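Former bookkeeper ordered to repay firm after admitting fraud

January 2023

A former bookkeeper who diverted money from a family-run flooring firm in Clevach has been given a suspended prison sentence and told to pay back what is left of the sum.

Clevach Crown Court heard that the 52-year-old made 10 transfers from the accounts of Arker Flooring to a bank account in the name of a supplier that did not exist. The largest single payment was for £4,000. The smallest was for £900.

The defendant pleaded guilty to fraud by abuse of position at an earlier hearing. A second charge, of false accounting, was left to lie on file.

The prosecution said the payments were entered in the firm's books as deliveries of underlay and adhesive. They came to light last May, when Arker changed to a new accounts package supplied by Vikeo and staff were asked to match every supplier with a delivery note. There were no delivery notes for the supplier in question, and the address on its invoices was that of a closed shop in Quintana Road.

The bookkeeper was suspended the same week and resigned before a disciplinary hearing could be held. Police were called in by the firm's directors, who handed over the invoices and two office computers.

In a statement read to the court, the directors said they had put off replacing a van and had gone without pay for part of the year while trying to work out why the business was short of cash. They said other employees had been questioned about missing money and that this had soured the mood in a small office.

The defence said the bookkeeper had fallen behind with a mortgage after a separation and had meant to return the money. Part of it had been repaid before the case reached court. The defendant had no previous convictions and now works in a job with no access to customer or company funds.

Passing sentence, the judge said it had been a serious breach of trust carried out over many months, and that the false invoices showed planning. The early plea, the repayments already made and the defendant's care of an elderly parent meant that the prison term could be suspended.

The bookkeeper was also ordered to carry out unpaid work and was banned from acting as a company director for three years. The outstanding money must be repaid to Arker Flooring in monthly instalments, and the firm's claim for its accountancy costs will be dealt with at a later hearing.

Arker Flooring said outside court that it was glad the case was over and would make no further comment. 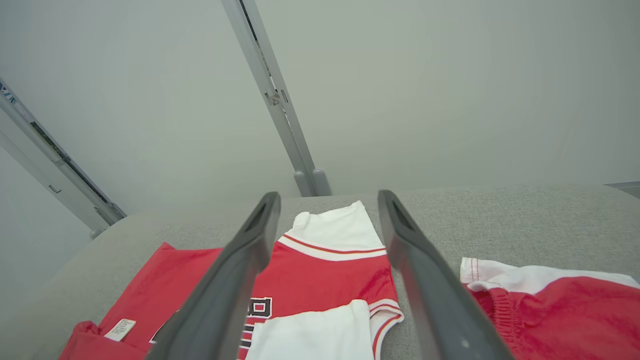 What happens if the monthly repayments are not made?

The case can be brought back before the court, which may take the money from the bookkeeper's wages or use other powers to enforce the order.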